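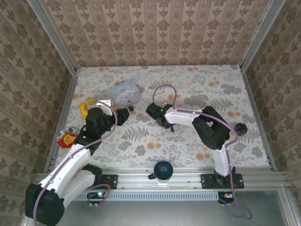
3 min read

Setting up a kitchen in a second-stage apartment

Posted 19 December 2022 by Veronika Fodor, Evberg Housing Support

Most of the families who move into our second-stage units come from a shelter, where the kitchen was shared and somebody else bought the dish soap. The apartment has a stove, a fridge and a starter box. After that you're on your own budget. These tips come from residents and from the support workers who do the move-in visits.

The first shop

Move-in grocery cards this winter are worth $296 and can be spent over more than one trip. Try to keep the first trip to three or four days of food plus basics: oil, salt, rice or flour, onions, tea or coffee, dish soap, garbage bags. Leave the big freezer shop for the second week, when you know what the kids will eat in the new place and which bus gets you home with heavy bags.

Check the starter box before you buy any equipment. It should have one large pot, one frying pan, a paring knife, a cutting board, a can opener and four of each dish. If something is missing, tell your worker and it will be replaced at no charge.

Getting by with one pot

Boil eggs or potatoes first, lift them out with a spoon and use the same water for pasta. Lentils and rice can go in together if you use red lentils. Brown lentils take longer, so give them a 20 minute head start.

A pan lid that doesn't fit can be swapped for a dinner plate on low heat, as long as it's plain heavy ceramic and marked oven safe. Use oven mitts to lift it. Foil is easier if you have it.

The fridge

The fridges in the Boria Street building run cold at the back. Keep lettuce, eggs and milk toward the front and put leftovers behind them. If you find ice in the milk, turn the dial down one number and wait a full day before touching it again.

Write the date on leftovers with a piece of masking tape. Cooked rice should be in the fridge within an hour or two and eaten the next day.

Smoke alarms

The alarms are hard-wired and very loud, and for some of us and some of our children that is a rough sound to have go off at supper. Run the range hood before you turn the burner on. Keep the bathroom door shut when somebody is showering, as steam will set off the hall alarm too. Please don't cover or unplug an alarm. If yours goes off more than once a week, call the office and ask for it to be moved – Ville Heinonen can do this on Tuesdays or Thursdays, and you may have a worker with you while he is in the unit.

Stains, smells and drains

Burnt pot: cover the bottom with water and two spoonfuls of baking soda, simmer ten minutes, let it cool, then scrape with a wooden spoon.

Slow sink: take out the strainer basket and clean it first. Then try a plunger with the sink half full. No drain chemicals, please. The pipes are old and shared with the unit below.

Microwave: heat a mug of water with a slice of lemon for three minutes, leave the door closed for five, wipe.

Turmeric on the counter: a paste of baking soda and water, left on for half an hour. It may need doing twice.

Bills and receipts

Keep a envelope on the inside of a cupboard door for grocery receipts. You'll need them for the three-month budget meeting, and some legal aid lawyers ask for them as well. Hydro is included in your rent for now. It won't be when you move on, so it's worth getting used to cooking two meals in one oven session.

Borrowing

The lending shelf in the Gaillard Room has a slow cooker, a hand mixer, muffin tins and 24 canning jars. Sign things out for up to 17 days. Catherine Sutherland has the key on weekday afternoons. The sewing machine is away for repair and should be back in the new year.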